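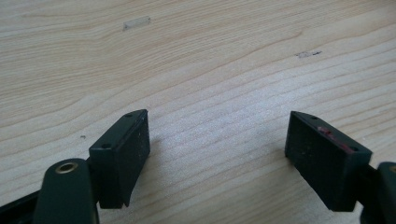 4. Tischplatte ölen (Erstbehandlung und Auffrischung)

Gilt für alle Platten der Reihe Trilelau in Massivholz, geölt. Lackierte Platten: Kapitel 5, bitte nicht verwechseln. Wer nicht sicher ist, Tropfen Wasser drauf, zehn Minuten warten. Zieht ein = geölt. Perlt ab = vermutlich Lack, oder frisch geölt. Dann im Lieferschein nachsehen, Zeile "Oberfläche".

4.1 Was man braucht

Hartöl Wasum farblos, Dose oder Kanister. Schleifpapier Körnung 180 und 240. Weißes Pad oder fusselfreie Baumwolltücher, mindestens vier Stück. Staubsauger mit Bürstendüse. Handschuhe. Ein Eimer Wasser mit Deckel für die gebrauchten Lappen.

Nicht im Lieferumfang: Schleifpapier, Handschuhe. Das Öl liegt nur bei Erstlieferung bei, Nachbestellung unter Art.-Nr. 1660.

ACHTUNG: Ölgetränkte Lappen können sich selbst entzünden. Nie zusammengeknüllt liegen lassen, auch nicht im Mülleimer, auch nicht kurz. Ins Wasser legen oder draußen einzeln ausgebreitet trocknen.

4.2 Vorbereiten

1. Platte komplett abräumen. Auch Kabeldurchlässe und Klemmleuchten weg.

2. Klebereste entfernen. Klebestreifen flach abziehen, nicht nach oben reißen. Was bleibt, mit etwas Öl einweichen und mit Kunststoffspachtel abheben. Kein Nitro, kein Aceton.

3. Feucht abwischen, in Faserrichtung. Über Nacht trocknen lassen. Raumtemperatur mind. 15 Grad.

4. Graue Striemen und Abrieb von Metallfüßen erst mit Radiergummi probieren. Geht oft schon weg. Sonst 240er, mit leichtem Druck und immer mit der Faser.

5. Ganze Fläche mit 240 nachschleifen. 180 nur bei tiefen Kratzern, danach zwingend noch mal 240. Nie nur eine Stelle schleifen, das sieht man hinterher als hellen Fleck.

6. Absaugen, auch die Kanten und die Unterseite vom Überstand. Staub im Öl gibt Pickel.

Hinweis: Beim Modell Desstead sind die Kanten werkseitig gewachst. Vorher mit 180 anschleifen, sonst nimmt das Holz dort kein Öl an.

4.3 Ölen

1. Dose gut aufrühren, nicht schütteln.

2. Öl dünn auftragen. Richtwert ungefähr 2000 ml Gebinde für zehn Platten, also wirklich dünn. Bei der Erstbehandlung darf es etwas mehr sein.

3. 15 bis 20 Minuten einziehen lassen. Matte Stellen zwischendurch nachölen.

4. Überschuss restlos abnehmen. Wichtigster Schritt!! Was stehen bleibt wird klebrig und muss wieder runter. Gegen das Licht schauen, flach von der Seite, dann sieht man Pfützen und Streifen am besten.

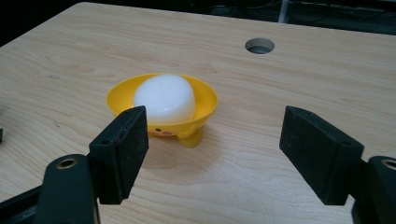
5. Mit trockenem Tuch in Faserrichtung nachpolieren bis die Fläche gleichmäsig wirkt.

6. 12 Stunden trocknen. Fenster kippen, keine direkte Sonne, kein Heizlüfter.

7. Zweiten Auftrag wie Schritt 2 bis 5, aber die halbe Menge. Bei Auffrischung reicht meist ein Auftrag.

8. Unterseite nicht vergessen. Einmal dünn genügt. Einseitig geölte Platten können sich verziehen, kein Reklamationsgrund.

4.4 Wann wieder benutzen

Vorsichtig nach 24 Stunden. Voll belastbar nach einer Woche, bis dahin keine Tischdecke, keine Schreibunterlage, nichts Nasses stehen lassen. Gummifüße von Monitoren und Geräten erst nach zwei Wochen direkt draufstellen, vorher Filz drunter. Manche Gummisorten machen sonst dunkle Ringe und die gehen nur mit Schleifen weg.

4.5 Wenn was schief geht

Fläche klebt am nächsten Tag: zu viel Öl. Frisches Öl auf ein weißes Pad, einreiben, sofort abnehmen. Hilft nicht? Dann abschleifen und ab 4.2 Schritt 5 neu.

Wolkige Stellen: ungleich geschliffen. Zweiten Auftrag abwarten, gibt sich häufig.

Raue Oberfläche: aufgestellte Fasern. Nach dem Trocknen mit gebrauchtem 240er kurz drüber, dann dünn ölen.

Glanzstreifen quer zur Faser: Überschuss nicht sauber abgenommen. Siehe oben.

Wasserrand: leicht anschleifen, ölen, fertig. Schwarze Ränder (Gerbsäure, meist Eiche) bitte nicht selbst mit Oxalsäure behandeln, erst bei Räsänen Kundendienst nachfragen.

4.6 Pflegeabstand

Küche und Werkraum alle 2 Monate prüfen, Büro zweimal im Jahr. Tropfentest wie am Anfang vom Kapitel. Zwischendurch nur nebelfeucht wischen, kein Glasreiniger, keine Microfaser mit Schleifanteil.

Ersatzteile und Pads: Liste auf Seite 166. Die Mengen dort sind pro Platte, nicht pro Tischgruppe.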